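How to descale a kettle without buying anything silly

2019-02-08

If you live in a hard water area you will have been told at least a dozen ways to get the chalk out of a kettle. Most of them work a bit. A few don't work at all and get passed along anyway. I have tried the lot over the years, in Skistthorpe, where the water leaves a crust on anything that stands still, and what follows is the method I've stuck with. It is dull and it costs pennies.

What you need

Citric acid, the plain white crystals sold for home brewing or jam making. Two level tablespoons is enough for an ordinary kettle. You also need tap water and half an hour when you don't want a cup of tea.

You don't need descaling sachets. Turn the packet over and read what's in it. The ones I have bought were citric acid with a bit of something else, at a price per gram that would make you blush. I kept the receipts one year out of spite and I had spent £37 on sachets. A tub of the crystals did the next year and there was some left over.

What to do

1. Empty the kettle and rinse out any loose flakes.

2. Fill it halfway with fresh water and boil it.

3. Switch it off at the wall. Wait a minute, then add the citric acid a little at a time. It will fizz, and if you tip the whole lot in at once it will fizz over the worktop. Keep your face out of the way.

4. Leave it for twenty minutes. Do not boil it again with the acid in. I've seen this suggested on several sites and can't see what it is meant to gain, apart from a kitchen full of sharp steam.

5. Pour it away down the sink, slowly, and look inside. If there is still a ring, do it again with half the amount.

6. Fill to the top with clean water, boil, throw that away. Do this twice. If the third lot tastes sour, do it once more.

Check your kettle's leaflet first. Some makers tell you to avoid acids on certain linings, and an enamelled stove-top kettle is a different animal.

What about vinegar?

It works. It is slower, you need a lot of it, and your tea will taste of chip shop for two days whatever people tell you about rinsing. If it's all you have in the cupboard, use one part white vinegar to one part water and leave it for an hour. Brown malt vinegar does the same job and smells worse.

What about lemons?

A sliced lemon in a kettle looks lovely in a magazine. There is acid in it, but not a great deal, and you will be fishing pips out of the spout. For light scale, fine. For the sort of scale I get, you'd want a crate of them.

Cola, denture tablets, bicarb

Cola contains some acid and a great deal of sugar. Why anybody wants hot sugar stuck round a heating element I couldn't say. Denture tablets are dear for what they do. Bicarbonate of soda is an alkali, so it does nothing to limescale, and when you mix it with vinegar the two cancel each other out. You get a good show of bubbles and a kettle full of salty water. This one comes up more than any other and I have given up arguing about it.

Magnets and wire balls

The little stainless steel mesh ball does collect some scale, I'll grant it that. It then needs descaling itself. As for magnets clipped to the pipe, I had one on from July to Christmas and the kettle furred up as it always had. Perhaps mine was on the wrong way round. 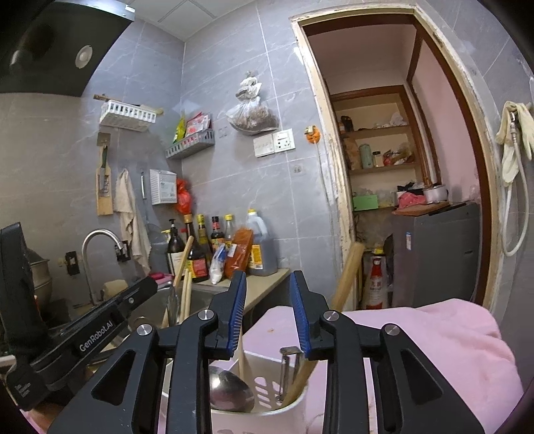 The same mix does for other things about the kitchen. Spoons that have gone cloudy from the dishwasher will come up in a bowl of it in ten minutes. Keep it off wood, marble and anything plated, and don't leave knives in it.

How often?

The leaflets say monthly. I do mine when I see flakes in the cup, so every six or seven weeks. Filter jugs do slow it down, but price up the cartridges over a year before you decide that's a saving. If your water is soft you may never need to do it, and I'd be wary of anyone who says you should.

Never put bleach in with the acid, or straight after it. The gas that comes off is nasty stuff and a small kitchen fills quickly.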